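Speaker notes: Small frames, clear clips and network leads
Escobar evening talks, April, second slot

Opening (take your time, let people sit down)

Good evening, everyone, and thank you for coming out on a Tuesday. I know the first talk ran over and I know there's coffee left, so if you need to get up and pour yourself a cup while I'm rambling, please do, I won't be offended in the least.

I want to talk about a very humble thing tonight, and that's the little rectangular frame. At Eltow we make a lot of them. They end up under test setups, behind panels, at the back of cabinets, and most of the people who depend on them will never look at them twice. I've become very fond of them over the years, and I'm hoping to send a few of you home fond of them too.

(Pause. Ask how many have built something out of slotted aluminum rail. Usually more hands than you'd think!)

Start with the rails

Our rail comes from Jutard, and for the small frames we order the long sides cut at 355 millimeters. I used to cut them myself, and I was proud of that, until I put my frames next to ones made from factory-cut lengths and saw daylight at every one of my joints. So now we pay for the cutting.

Lay everything flat on the bench before you tighten a single thing. Put the corner brackets in finger-loose, all of them, and then square the frame up and go around gently, a little at each corner, and then go around again. If you crank down the first corner hard, the frame will lean, and you'll chase that lean all evening. 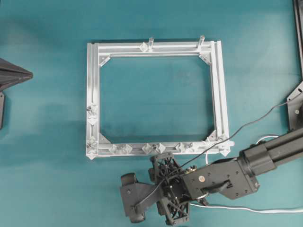

And then, once the corners are snug, leave it alone for a minute and measure the diagonals, corner to corner. If they match, wonderful. If they don't, loosen the corner at the end of the longer one and give it a small push with the heel of your hand. I've done this with a mallet too, and I would ask you to learn from my mallet and use your hand.

Clips, and how to space them

The clips are where people start to have opinions. We use the clear Stamer ones. They sit on the rail and you can move them along until you're happy, which I love, being a person who's rarely happy the first time. My habit is to put them in pairs. A single clip can let whatever it's holding swivel a bit, and a pair steadies it nicely. For a small frame I like 3 pairs along the side facing me, so 6 clips, with enough space between the pairs to get my fingers in. Your fingers may be slimmer than mine, so adjust to suit!

Push them on square. If you feel one go on crooked, take it off and start over, and check the lip for a white stress line. A stressed clip goes in the bin. I know, I know, it hurts to throw it away, but they cost very little and you'll only find it again later, in the worst possible place.

(Mention the jar of odd clips here, it gets a laugh.)
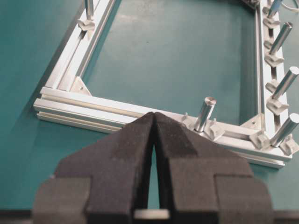 A man in the second row at our last talk objected that pairs were a waste, and that on his own frames he puts one clip every hand's width and has never had a thing come loose. I told him I'd try it, and I did, for a whole month. It's fine for anything light and still. For leads that get plugged and unplugged all day I went back to my pairs, but I'd be glad to hear from anyone who has had better luck.

On to the leads

Now, network leads. Please be kind to the plug end. Hold it by the body, close to the boot, and bring it in straight. The little latch is the first thing to go, and it usually goes from being dragged backward through a tangle. A good ribbed boot helps a great deal, as it lets the cable bend gradually where it leaves the plug.

With the clear plugs, you can look in through the housing before you put the lead to work. Check that the wires reach the front. I keep a small flashlight on the bench just for this, and 2 seconds of looking has saved me many afternoons.

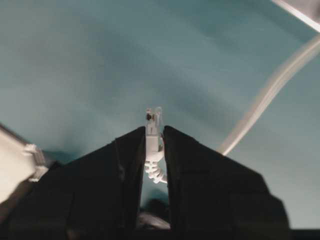
Questions, and the frames on the side table

Leave ten minutes if the clock allows. Pass the loose rail pieces around, and remind people that the cut ends are sharp. Have the clip samples ready for anyone who wants to try one on a rail, and ask for them back at the door.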